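Bench Automation Purchasing: Frequently Asked Questions

Posted August 21, 2018 by Joni Oksanen

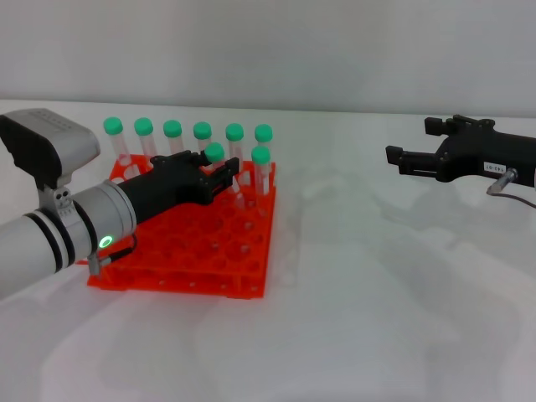

These questions come up whenever a lab starts costing an arm for tube handling. Answers assume a fixed bench cell, racked screw-cap tubes and no conveyor.

Should we budget for one arm or two?
Price both. A single arm will cover rack-to-rack transfer. A second is warranted where one gripper must hold the tube body while another works the cap, or where a shared rack has to be reached from opposite sides. The second arm does not double the total, as the bench and safety assessment are common to both, but controller licences are normally charged per arm.

What is usually left out of the first estimate?
Cabling and strain relief, spare gripper fingers, sensor brackets, freight, and the electrician. Put 25 per cent on top of the hardware quote for these. Operator training is a separate line.

Do we need a sensor on the wrist?
If racks are pinned in a fixture and always fully loaded, no. If racks are placed by hand or arrive part-filled, yes. Check that the quoted mass includes the bracket. It comes off the payload before the gripper and tube are counted.

Can we keep our existing racks?
Generally. Send us one of each type you use, including the old ones at the back of the cupboard. We measure hole pitch, play in the hole and clearance between neighbouring caps. Light moulded racks may need a locating tray so they don't shift on the bench.

Which gripper should be specified?
A parallel gripper with short jaws suits most capped tubes. The Culine quote form asks for stroke, closing force and finger width. State the tube's outside diameter at the grip point, not at the cap. For mixed diameters, order a second finger set at the outset.

What bench is required?
Rigid, level and wipeable. Glossy white laminate is acceptable, but allow for diffuse lighting if a camera is specified. Leave 60 cm of clear access on the service side.

How long from order to commissioning?
Clernov arms are currently nearly 2 months ex works. Salian controllers are held in stock. Orders placed after April fall into the next financial year for most public labs, so confirm with your finance office which year's capital the deposit is drawn from.

Is leasing available?
Through Udard, on arms and controllers only. Grippers and fingers are treated as consumables and must be purchased.

Who do I contact for a site visit?
Tatu Mwakyusa, extension 246. Have a bench drawing and daily tube volumes ready.

14 shares | 3 comments

Contact us | Copyright 2018 | Back to top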